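Yaqin Yin
Thread on suture sizing, and why the numbers run backwards. Long one, mostly for people who order the stuff and never get to use it.

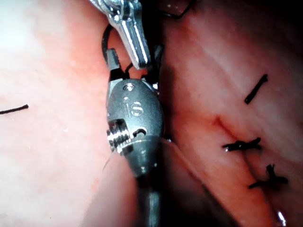
1/
The size on a suture box is a diameter class. It says nothing about length, needle or material. Those are printed separately and people mix them up on order forms all the time.

2/
Old scale first. Size 1 was thin, size 2 was thicker, size 3 thicker again. Then manufacturers learned to make strands finer than size 1, so they added 0. Then finer than 0, so 00, then 000. We write those as 2-0 and 3-0 and say "two-oh" and "three-oh".

3/
So past zero, a bigger number before the dash means a thinner strand. 5-0 is thinner than 4-0. A plain 2 is much thicker than a 2-0. Drop the "-0" on a requisition and you get something closer to string.

4/
The metric number avoids all this. It is the minimum diameter in tenths of a millimeter. Metric 3 is 0.3 mm, metric 2 is 0.2 mm. Most boxes carry both numbers. Read both.

5/
Complication: the same USP size can map to a different metric number depending on material. Surgical gut is allowed to be thicker than a synthetic at the same USP size. 3-0 in a synthetic is metric 2. 3-0 in gut is metric 3.

6/
Strength is specified as knot-pull, meaning the load at which a strand breaks with a knot tied in it. A knot is usually the weakest point. Straight-pull figures look better and tell you less.

7/
Construction next. Monofilament is a single strand. Low drag through tissue, fewer places for bacteria to sit, but it has memory – it wants to go back to the shape it had in the packet. Knots need more throws.

8/
Braided handles well and holds a knot well. It also drags more and can wick fluid along its length. Coatings reduce the drag, and a slicker coating gives back some of the knot security you bought the braid for.

9/
Memory is easy to test on the bench. Open a packet, hang the strand from one end, leave it alone. At Skerkau we left 21 strands hanging from a shelf overnight. The braids hung straight by morning. The monofilaments still had the fold pattern of the tray.

10/
Absorbable vs. non-absorbable is a separate axis again. You can have absorbable monofilament, absorbable braid, non-absorbable monofilament, non-absorbable braid. Color does not tell you which. Violet, blue, black, green and undyed all exist for visibility, and a color can turn up in more than one material.

11/
Two different clocks for absorbables:
– strength retention, how long it still holds
– mass absorption, how long until the material is gone
The first is always shorter. If a data sheet gives one number in days, find out which clock it is.

12/
For example, a sheet that reads "28 days" could mean a useful fraction of strength left at day 28, or none left at day 28. Look for a percentage next to it. If there isn't one, write to the supplier.

13/
Crushing. Grab a strand with a needle holder anywhere that stays in the repair and you have damaged it. Monofilament shows it worse, as a flat spot or a nick. Hold the part you are going to cut off.

14/
Needle notation, short version. The circle fraction (3/8, 1/2) is how much of a full circle the curve covers. The length in mm is measured along the curve, not tip to end in a straight line. Two needles of equal length and different curvature look like different sizes in the tray.

15/
Storage: cool, dry, out of direct sun, rotate by expiry. Absorbables break down with moisture, so an opened foil is finished. Expired practice stock is fine for knots and useless for any strength measurement. Mark it clearly. We use a red dot on the lid.

16/
Aiguo Cao asked whether we relabel the bench drawers in metric only. No. The boxes arrive with both, the people arrive with USP in their heads. Our drawer label now goes USP, metric, material, construction, needle, length, in that order. Eight drawers relabeled on Sunday.

17/
Correction to 5: the gut comparison holds for the common sizes. At the extremes the tables need to be read line by line. Thanks to Zheng for the catch.

18/
The drawer label template is on the Flurnar shared page under "bench". The needle half of the sheet is still a draft and I expect to replace it in September.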